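Review: Sarkine dining table by Cletia
Posted by Indira Poojary in Furniture

We bought the Sarkine in September to replace a smaller Gamik table that had started to wobble and couldn't be tightened any further. It cost $414 including delivery to the door. Delivery to the door means exactly that, and the carton is too heavy for one person, so have somebody home with you.

I wanted a pale timber table that was wide enough to eat at one end of while something else was going on at the other. I wasn't fussy about the brand. Cletia doesn't have a showroom near us, so I ordered from the website after measuring the floor with masking tape, and I'd recommend doing the same. The Sarkine is deeper front to back than most tables sold as the same size, and in our dining nook that meant moving the sideboard.

Light timber was the main thing for me, as the old table was nearly black and made the whole end of the room gloomy by mid-afternoon. The Sarkine has a fine straight grain and doesn't throw much glare, even in the morning when the sun comes straight in.

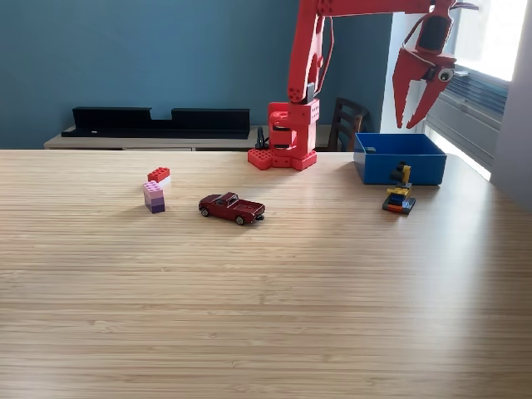
Assembly

The top comes in one piece and the legs bolt on with an Allen key. The instructions are drawings only, and the second drawing shows the brackets from underneath without saying so. I put one on backwards and had to undo it. Allow an hour. Lay an old doona on the floor first and build it upside down, then get the other person back to help turn it over.

All the bolts were there, plus a spare. The adjustable feet under the legs are plastic and they're the cheapest part of the table. Ours sit on floorboards and I stuck felt pads on them the same night.

The surface

It arrives with a factory finish that Cletia calls ready to use. I gave it a coat of Imai hardwax oil anyway, after a tomato stain on the old table taught me a lesson. Oiling took up to 20 minutes, plus drying overnight with the windows open. It went on evenly and the colour warmed up slightly. If you like it as pale as it is in the box, test underneath first.

Most of the day ours isn't a dining table at all. It gets used for school projects, mail, sewing and whatever the kids have out, and it gets cleared at about six for dinner.
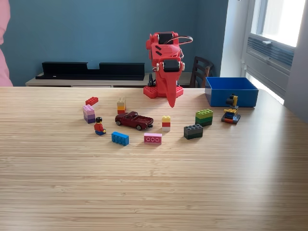 Toys and building bricks out on the Sarkine.

Small hard things do leave marks. Dragging is worse than dropping – a plate with a rough unglazed foot left a fine scratch along the grain that I can still find with a fingernail. A light sand and a dab of oil got rid of most of it. Texta came off with a damp cloth and a bit of bicarb. Glue stick took longer, and I ended up lifting it with a plastic scraper.

Heat is where I'd be careful. Cletia's care card says to use a mat under anything hot, and a mug of tea left a faint ring before I'd done the oiling. I haven't had one since, but we've also got into the habit of using coasters.

Stability and noise

There's no wobble if you go around the bolts again after the first fortnight.

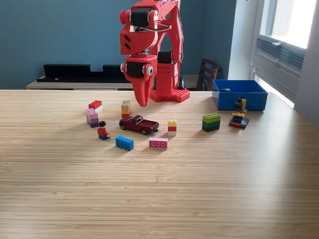
I skipped that the first time and wondered why it had developed a slight sway when anyone leant on the end. A quarter turn on each bolt fixed it. It isn't a quiet table, though. The top is fairly resonant, and anything tipped out of a tub onto it can be heard down the hall. A cloth helps, but I didn't buy a nice timber top to cover it up.

Chairs

Our old chairs fit under it with their arms just clearing the rail. If yours have high arms, check before you order. The website gives the height of the table but leaves out the height of the rail, and I had to email to get it. They did answer within two days, to be fair.

Things I'd change

Better feet, a clearer second drawing, and a small pot of matching oil in the carton. I'd also like the edges eased a bit more. They're square enough to press into your forearms when you write for a long time.

For the money I'm happy with it. The Gamik was cheaper but the top was a thin veneer and it lifted at the corner nearest the kettle. I'd buy the Sarkine again, in the same size.
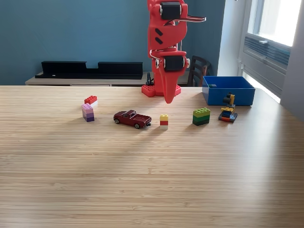 Hema Subramaniam: We've got the same table and I'd add that the finish dries out quickly if it's near a heater. Ours went a bit grey at one end over winter. I oil it twice a year now and it's come good. Also, Cletia will sell you metal feet separately if you ring them. They aren't listed on the site.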